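Who Gets to Be in the Sister City Show

The invitation to the Buckley exchange exhibition came printed on paper so heavy that my mail carrier rang the bell to hand it over. It announced a dialogue. I have lived in this town for most of my adult life and have been to every dialogue it has held with its sister city, Tutano, and I can report that the two places have now been talking for 18 years without either one finishing a sentence.

I should say that I like these shows. I like the trip across the river, the speeches that run over, the small cubes of cheese. I like watching a visiting sculptor being walked around our one fountain by a member of the council. My complaint is about who gets picked, how they get picked, and why the work that comes back always looks as if it had been made in an airport.

The process goes like this. Each city sends a delegation of curators to the other for four days. The curators meet the museum director, who gives them lunch, and the dean of the art school, who gives them a longer lunch. On the third day they make studio visits. The studios are those of people who once had lunch with the director or the dean. On the fourth day it rains and everybody goes to the airport early.

From this we get a list of artists, and the list is fine. They are serious people with good websites. They've shown in Flodport and Jastgate and all the other stops on the circuit, and they know how to write the paragraph about borders. What they mostly don't do is live anywhere. Two of the artists who represented us last time have kept an address here for tax purposes and a toothbrush someplace else. I don't blame them, having seen what studio rent has come to, but it's a strange way to introduce one town to another.

Meanwhile the real traffic between the two cities goes on without any help. Our framers buy their molding from a family in Tutano. A choir over there sings arrangements by a retired dentist from over here. There's a weaver on my street who learned a Tutano border pattern from her mother-in-law and taught it to so many people at the library that it now turns up on half the scarves at the bus stop. If you asked me for evidence of cultural exchange, I'd send you to the bus stop.

None of this gets into the show, and I used to think that was snobbery. After sitting through more planning meetings than is good for a person, I've come to believe it's paperwork. The exchange grant pays for shipping, insurance, and a catalog. It pays for objects that can be put in a crate with a number on the crate. A scarf can go in a crate, I suppose, but then someone has to fill out the line marked "artist," and the weaver would put down her mother-in-law, and her mother-in-law would put down some aunt, and the form has only the one line.

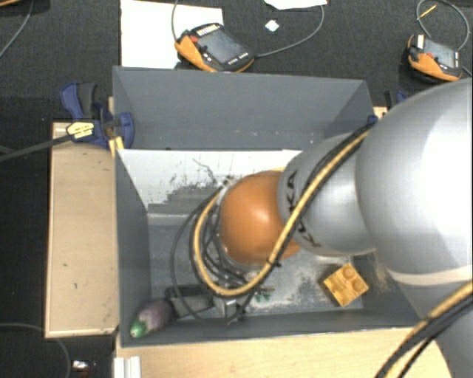
A KUKA robot arm, with its orange joint and yellow hose, reaching down into a gray bin.

There is also the matter of the theme. Every edition has one, and it's always a noun that nobody could be against. We've had Bridges, Thresholds, Currents, and, in what I think of as the low point, Weave, to which no weavers were invited. The theme is chosen before the artists are, which means the artists spend a good part of the year explaining how the thing they were already making is secretly about a threshold. Some of them are very good at it. I once read a wall label so persuasive that I went back and apologized, silently, to a pile of roof tiles.

The only edition I remember with real affection was the one that went wrong. The crates from Tutano were held up at customs, and the opening couldn't be moved because the mayor had a clean suit. So Xiaoyan Liang, then a junior curator who had been hired mostly to answer the phone, spent the week driving around town asking people what they had in the house that came from the other side. She got wedding plates. She got a tin sign for a soft drink that hasn't been sold in my lifetime. She got an accordion with a missing key, and the man who owned it came along too, since he wouldn't leave it overnight with strangers.

It was up for nine days. The hall had 865 visitors, a number I know because it was read aloud at the next planning meeting in a tone of mild alarm. People stood in front of the plates and argued about whose grandmother had the other half of the set. When the crates finally arrived, the plates went home in dish towels and we got six large photographs of fog.

I've brought this up since, more often than my friends would like. The answer I get is that it was charming but it wasn't contemporary, and our partners abroad expect a certain level. I'm never sure who these partners are. The ones I've met at the openings have all been perfectly friendly and wanted to know where to buy socks. One woman from the Tutano museum told me over the cheese that they'd be thrilled to see something local from us, and had been told that we were the ones who expected a certain level.

So here is a modest proposal, in the ordinary sense of the words. Keep the circuit artists, the catalog, and even the noun. But take one room out of the five and give it no theme at all. Set aside $2000 for it, which is less than the heavy paper must have cost, and let somebody with a car and some patience spend it on gas. Let that person knock on doors in both towns. Allow more than one name on the form. If a borrowed thing is ugly, hang it anyway and let the owner stand beside it and explain, which owners will do at length.

I would also cut the delegation lunches down to one per city. I realize this is where I lose the room. But a curator who is hungry at two in the afternoon will go into a neighborhood to find a sandwich, and in my experience the sandwich places in Tutano have better pictures on the walls than the museum café does. One of them has a painted map of our river in which our town is on the wrong bank. I asked the owner about it and he said his uncle had painted it from memory and that it was possible we had moved.

I'd put that map in the first room, by the door. It would need a big crate, and someone would have to find out the uncle's name.

The next planning meeting is open to the public, upstairs at the old customs hall, and there were 50 chairs set out for the last one. I had my pick of them. Bring a sweater, and if you own any plates, bring one of those too.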